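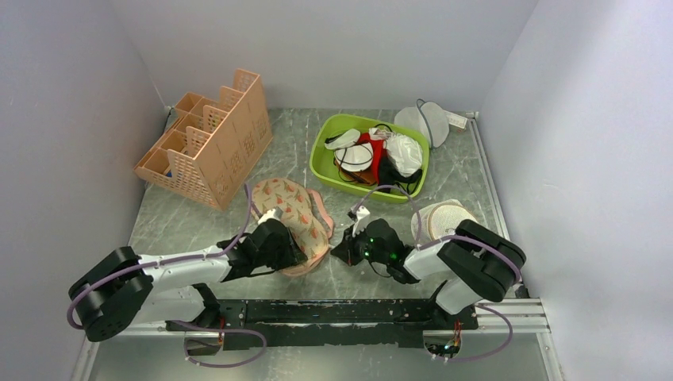

Linker Greifer am Hausschuh, rechter noch frei: unser Zweiarm-Platz bei Musska.

Jobs & Mitmachen / Aushilfen / Robotik

Hallo zusammen, ich bin Viola Monti und suche für Februar wieder Leute, die unseren Robotern beibringen, wie man aufräumt. Klingt erst mal schräg, macht aber wirklich Spaß (ich sitze selbst noch jede Woche mit dran, obwohl ich das längst nicht mehr müsste!).

So läuft das bei uns: Du sitzt am Steuerpult und hast in jeder Hand einen kleinen Führungsarm. Was du damit machst, machen die beiden großen Arme auf der Arbeitsfläche nach, und alles wird mitgeschnitten. Eine Vorführung dauert meistens keine Minute. Schuh greifen, anheben, umdrehen, ablegen, fertig, Fläche neu herrichten und noch mal von vorn, nur dass der Korb diesmal woanders steht. Pro Schicht kommen so ungefähr 100 Durchgänge zusammen, mal mehr, mal weniger. Im Moment sind Alltagssachen dran, also Hausschuhe, Tischsets, Körbe, Kabel und was man sonst so zu Hause rumliegen hat. Kabel sind fies, da sag ich's lieber gleich.

Vorkenntnisse brauchst du keine. Programmieren musst du auch nicht, das machen Ignacio und sein Team. Schön wäre eine ruhige Hand und ein bisschen Geduld, denn die ersten Versuche gehen bei allen daneben, bei mir war's eine Plüschente, die ich einmal quer über den Tisch geschoben habe. Wer viel mit dem Controller spielt, kommt oft schnell rein, meine beste Kollegin am Pult hat vorher aber Gardinen genäht. Links- und Rechtshänder sind gleich willkommen, man braucht eh beide Hände.

Wir zahlen 20 Euro die Stunde, auch fürs Einlernen. Eine Schicht geht 2 Stunden am Stück, mit Pause zwischendrin. Du solltest mindestens zwei Schichten pro Woche schaffen, gern auch am Samstag, da ist es im Labor herrlich leer. Volljährig musst du sein und Deutsch oder Englisch sprechen. Das Pult lässt sich im Sitzen und im Stehen bedienen.

Aufgezeichnet werden die Bewegungen der Arme und die Bilder von der Arbeitsfläche. Dein Gesicht und deine Stimme nicht.

Lust bekommen? Dann schreib mir ein paar Zeilen, gern formlos, Lebenslauf muss nicht sein. Bitte Kennziffer 1013 dazuschreiben und an welchen Tagen du kannst. Zum Probesteuern laden wir dich dann ein, und bei Fragen zum Vertrag hilft dir Latrice Schumacher aus dem Büro weiter.

Ich freu mich auf euch!
Viola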